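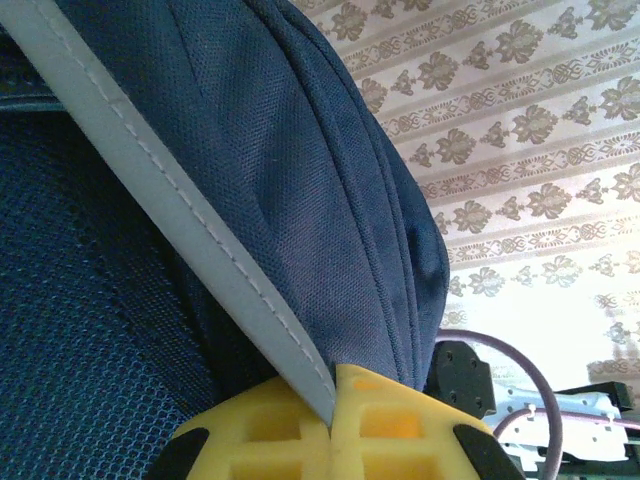 Packing for two weeks with one backpack, a thread

1/ Saturday morning, coffee in hand, and I'm finally writing up what I took on the train trip because a bunch of you asked! Nine towns, one bag, no wheels. My shoulders have forgiven me.

2/ Clothes first. I took 5 shirts and should've taken three. Sink laundry is so easy in summer (hang it by the window at night, wear it at breakfast). The "nice dinner" shirt never left the bottom of the bag.

3/ Shoes are where everybody goes overboard, me included. Wear the heavy pair on the train, pack the sandals, stop there. I made the mistake of bringing running shoes on my December trip and ran zero times lol

4/ Roll or fold? I'm a folder now. Rolled stuff slides around every time you pull something out, and I pull something out every ten minutes.
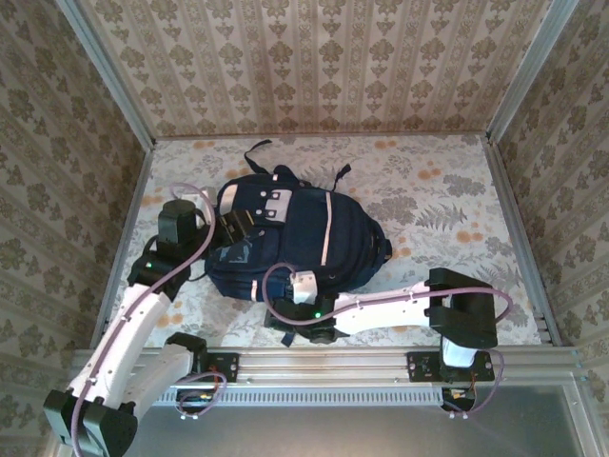 5/ What did I do about toiletries? Bought most of them there. I carried a toothbrush, a bar of soap in a Clasov tin and sunscreen, and got the rest at a drugstore the first afternoon.

6/ Snacks deserve their own pocket and I will not be argued with on this. Crackers, a cheese that can take some heat, and those little hazelnut wafers from the Rolaletti bakery, which I'd eaten before we left the station.

7/ Books! I know, I know, e-reader. But I like paper on a train, so my rule is one fat paperback, and when it's done I swap it at whatever hostel shelf I find.
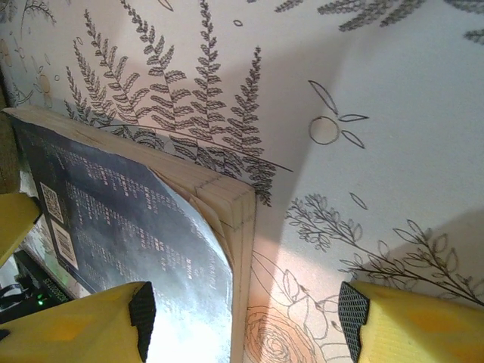 8/ The swap shelves are half the fun anyway. The one at Pension Kovačević had mostly thrillers and a very old guide to mushrooms, and I was tempted by the mushrooms. Books go flat against your back, by the way, so the weight sits close to you.

9/ Total weight with water was 9 kilos, weighed on the luggage scale at the Bulley Street station. I'd like to get it lower next time but I'm not giving up the snack pocket.

10/ Going to do one on night trains next week, so if you've got questions about bunks or earplugs, drop them under this post

July 13, 2024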